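Plokport Perforated Storage Basket, Yellow
November 14, 2024
By the Skernham Supply Catalog Office

The Plokport basket is offered to schools, offices, clinics and workrooms that require a light, open container for everyday sorting and storage.

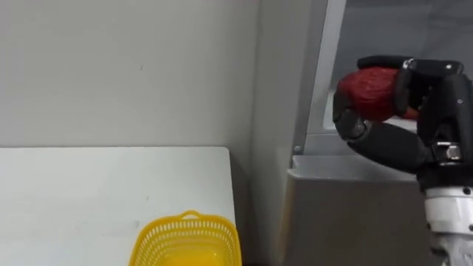
May the basket be used to store damp items?

Damp cloths and rinsed utensils may be kept in the basket for short periods, provided that the surface beneath it is protected. The openings in the sides allow air to pass through, but the basket is not intended to serve as a draining rack. Items should be fully dry before baskets are stacked.

Product details

The basket is made of bright yellow plastic. Its sides are formed as a lattice of small rectangular openings set in rows, and the rim is rounded for comfortable handling. A small raised loop at the center of the top edge may be used to draw the basket forward from a shelf. The interior surface is smooth and may be wiped with a soft cloth.

Small articles such as pins, paper clips and loose screws may pass through the openings. Customers storing such articles are advised to order the Gökçe fitted liner, which is sold separately.

Recommended use

The basket is suitable for tabletops, open shelving and supply cabinets. It should be placed fully on the supporting surface and should not be loaded above the rim. Heavier articles are to be placed at the bottom. The basket should be carried with both hands – the loop is not designed to bear the weight of a full load.

Cleaning

Wash by hand in warm water with a mild detergent and rinse well. A soft brush will remove dust from the lattice. Do not use bleach, solvents or abrasive pads. Keep the basket away from heaters and open flame, and avoid long storage in direct sunlight, as the color may fade.

Ordering

Baskets are sold in cartons of 21. Institutional accounts ordering 100 cartons or more should request a written quotation. Single baskets are available from the Skernham counter only. Unused baskets may be returned within 40 days of delivery in their original carton. Yellow is held in regular stock – other colors will be added to the catalog in March.

Recently added items
Gökçe Fitted Basket Liner
Zevov Shelf Label Holders, Pack of 40
Plokport Stacking Tray, Shallow
Zevov Tabletop Protector, Clear
Skernham Supply Cabinet, 2 Doors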